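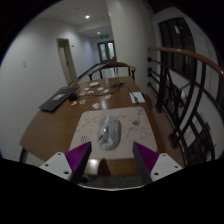
November, a little after eleven at night

My old landlady's building is up for sale. I saw it on the agency's page while I was supposed to be looking for a vacuum cleaner, and there it was, 164 Borbély Street, Zeltham, with the same green tiles in the stairwell and the same broken mailbox, and I have been useless ever since. I ate cereal for dinner. I haven't bought the vacuum cleaner either.

I lived there for five years, on the third floor at the back, in the room that got the smell of the bakery at four in the morning. People think that sounds lovely. Try it when you've only been asleep since two! She lived right under me, and when I moved in she came up with a plate of stuffed peppers and a list of rules, and she stood there until I had read the list. No shoes on the stairs after ten. No guests who whistle. I asked her what was wrong with whistling and she said it let the money out of the house, and then she told me the rent was going up in the spring.

She had been a train conductor, on the night line from Drodach down to the coast, back when it still had a dining car. I found this out very slowly. I lived over her head for more than a year before I knew she'd had any job at all. I thought she had simply always been in that kitchen, peeling things. Then one evening the power went out all down the street and I was stuck on the landing feeling along the wall, and this voice came up from below, very calm and loud: "Stay where you are, please, we will be moving again shortly." I laughed so hard I had to sit down on the steps. She didn't laugh. She came up with a big square lantern and took me down to her kitchen and we sat there till the lights came back, and that was when I heard about the trains.

I wish I'd written it down that night. I was keeping a diary then too, but I looked tonight and the entry says "power cut, sat with landlady, must call the dentist." Thanks a lot, younger me.

What I remember is this. Her first winter on the line the train got stuck in snow outside Helteno with 57 passengers, a crate of live geese and one bride. The bride was on her way to her own wedding and she had the dress in a box on the rack. They were there all night and most of the next day. My landlady (she would have been twenty-two or so) went up and down the cars with tea, and when the tea ran out she went up and down with hot water and told people it was tea. The bride cried for a while and then slept, and when she woke up she said she thought maybe she wouldn't get married after all, and could she go back the other way on the same ticket. It wasn't allowed. My landlady let her.

She told me that part with her chin up, like I might report her.

The geese I got three different versions of. In one of them they were eaten. In another they got out and walked off across the fields in a line. I never pushed her on it, I liked having all three.

We weren't friends exactly. I don't know what you'd call it. She never once asked me to sit down, she just pushed the chair out with her foot. She thought I was too thin and that my job wasn't a job. When my father was in the hospital I was going back and forth on the bus every other day, and I'd come home late with my shoes in my hand because of the rule, and there would be a bowl outside my door with a saucer on top. We never talked about it. I washed the bowl and put it outside hers. That went on for seven weeks, and afterward she knocked and said she was sorry for my loss, and also that my sink was dripping through her ceiling, and both of those were true.

I was angry at her for that for almost a month. Now I think it's the only thing anyone said to me that spring that I can still hear word for word. Everyone else was so careful with me, and I can't remember one bit of it.

When I moved out she inspected the room like a customs officer. She ran her finger along the top of the wardrobe. She kept some of my deposit for a burn on the windowsill that I swear was there when I came. Then on the stairs she gave me a conductor's whistle, the real thing, dented, on a bit of brown cord. From the woman who wouldn't allow whistling in the house! I said so, and she said it was for outside.

I sent her a card at New Year's for a few years and she sent one back each time, always with the same picture of the harbor, so she must have bought a stack of them. Then one year I moved again and forgot, and the next year it felt awkward to start up, and that's how it goes, you let one go by and it gets heavier. I don't know if she's still living. The agency page says "vacant possession." I've read those two words maybe twenty times tonight. She could be with her niece in Drodach. There was a niece, with a spare room and a bad-tempered cat, and she always said she would rather sleep in the luggage rack, but people change their minds.

I could call the agency. They'd think I wanted to buy it, and I'd have to say no, sorry, I only want to know about the woman on the second floor. I've got the number written on the back of the electric bill. They open at nine.

I got the whistle out just now, it was in the drawer with the batteries. I didn't blow it. It's late, and the people downstairs have a baby.

Still need the vacuum cleaner. And lightbulbs, the small kind, for the hall.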